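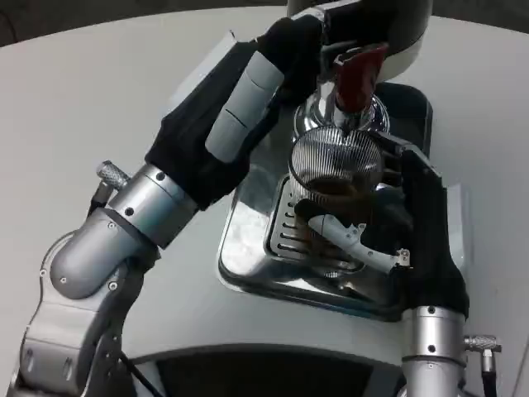
Nekau Review: Executive Change Alerts for People Who Follow Media Companies

Nekau is a subscription service that watches public companies and sends an alert when someone at the top joins, leaves or changes jobs. It covers chief executives, finance chiefs, division heads and board members. I write a trade newsletter on the film and television business, so I signed up for the Standard plan and used it through the spring. It now sits next to Rino, which I have paid for since the newsletter started.

Setup

You make an account, type in the companies you want to follow and pick how you want to be told. Email and text message are both included. The Standard plan lets you follow up to 100 companies. My list is mostly studios, cable groups, theater chains and a handful of game publishers, and it fit with room to spare.

Adding companies one at a time is slow. There is an import tool that takes a spreadsheet, but it wants ticker symbols and won't accept names. If you already keep a list with tickers, it works fine. I had to go back and add a column. It also put one of my companies in twice because the firm has two classes of stock, and I got duplicate alerts until I deleted the second entry.

Alerts

An alert has the person's name, the old and new titles, the effective date and a link to the source. The source is usually a regulatory filing or a press release. When a company files first and puts out a release later, Nekau sends one alert and adds the release to it afterward. Rino sends two separate messages, and on a busy morning they pile up.

The effective date is the part I use most. Companies like to announce that a president is leaving and put the real last day well down in the filing, after the thank-yous. Nekau pulls it out and puts it in the second line. It also marks whether the successor is permanent or interim. I found one case where it had this wrong. A division head was listed as permanent when the filing clearly said acting. I used the report button and it was fixed the next day, with a short note in my inbox.

Speed is good during market hours and less good in the evening. Big leadership news in this business tends to come out on a Sunday night or late on a Friday, and that is where I saw delays. One board resignation was already on two news sites before the alert reached me. For an investor that might be a problem. For a weekly newsletter it is a small annoyance.

Board pages

Each company has a board page showing current directors, when they joined, which committees they sit on and when their terms end. It also shows other boards they serve on, so you can see that the same person sits at a studio and at one of its suppliers. I had been keeping this by hand in a document that was always out of date.

The page has a history view going back several years. You pick a date and it shows the board as it stood then. I checked it against the proxy statements of 4 companies I know well. Three matched completely. The fourth left out a director who had served for only a few months between annual meetings.

Pay information is thin. You get base salary and target bonus where the company gives them, and nothing on stock awards or severance. If you want to know what a departing chief executive walks away with, you still have to open the filing and do the addition yourself. Rino is much better here — it breaks out each piece and keeps older contracts for comparison.

Private companies

Nekau offers some private companies, and I would not buy it for that. I added Flosudis, a distributor I cover often, and Priedītis, a smaller production house. Flosudis got one alert the whole time, copied from its own website. Priedītis got none, even though it changed its head of finance and said so in public. The help pages do say private coverage is limited, but the sign-up page lists it as a feature with no such warning.

The phone app

The app shows the same feed as the website and not much else. You can't edit your company list from it, and search only looks at the last month. Tapping a filing link opens the full document in a small window where text is hard to read. I turned on notifications and otherwise stayed on the laptop.

A redesigned version came out on 12th May. It added a dark mode and moved the settings button. List editing is still missing.

Price

Standard costs $70 a month. There is a cheaper plan, but it drops the board pages and sends alerts once a day as a digest, so I don't see much point to it. Billing is monthly and you can cancel from the account page without calling anyone. I tested that by canceling and coming back — my list and settings were still there.

Who it suits

If you follow public companies and mainly need to know who is in charge, when they started and who sits above them, Nekau does the job. The alerts are short and the dates are right nearly every time. If your work is mostly about pay packages, Rino is the stronger choice. People who cover private firms should keep reading the trade press.

I am keeping Nekau for the board pages. I'm keeping Rino too, at least until proxy season is over.

Pros: clear alerts, effective dates up front, useful board history, easy to cancel

Cons: weak private coverage, little pay detail, slow on evenings and weekends, limited app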